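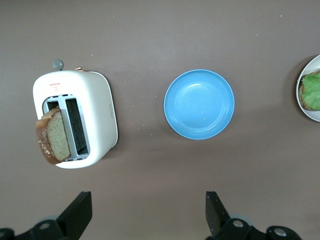 Breakfast station, toaster side

Robot arm on the breakfast line, what happens to my crew?

Posted by Upendo Kaijage

I run the morning kitchen in a staff cafeteria at Camargo. We do 300 breakfasts before 9 a.m., mostly toast and open sandwiches, with a crew of six. In July we're getting an arm with a two-finger gripper for the toast and plating. I've watched it practice and I'm thrilled, I really am! But two of my people have done toast for years, and they've gone very quiet. What changed for your staff once the thing was running every day? And did anybody get fewer hours?

Dimas Lumbantobing

Congratulations, you're in for a fun few months! We put one in at the Flindard canteen and I still go over to watch it when I should be doing invoices.

No one lost hours here, but I had that in writing from my boss before the arm was bolted down, and I'd ask for the same if I were you. Your two toast people will believe a piece of paper a lot sooner than they'll believe you being cheerful (I learned this the slow way).

What changed is mostly where people stand. Our toast cook now sets up the station, keeps bread and lettuce coming, and steps in when a slice gets stuck or leans over the side of the toaster. That last part was constant at first. Soft bread, thick crusts, end pieces, all trouble. She knew which loaves would behave before the installer did, so we had her teach him, and she ended up choosing where the bowl and the plates go. Mark those spots with tape, by the way. A plate a couple of inches off can spoil a whole run.

The part I didn't see coming was the talking. Toast used to be where everybody chatted, two people side by side, and with one person minding the arm it got lonely. We moved the fruit prep next to it and that helped a lot.

Also, crumbs! Put wiping the table on somebody's list and count it as paid work, along with the restarts. It took 13 minutes a morning when I timed it. And get your quiet two in for the practice sessions now, with their hands on the stop button. Mine went from arms folded to arguing about plate angles inside a week. Please come back and tell us how July goes!

traven_nights

we have one at Prorov, it's great. does 70 slices on a good morning, people do the rest. make sure more than one person knows how to restart it or that person never gets a vacation

Upendo Kaijage

Thank you both! Asking for the hours in writing today. The fruit prep idea is going straight on my floor plan.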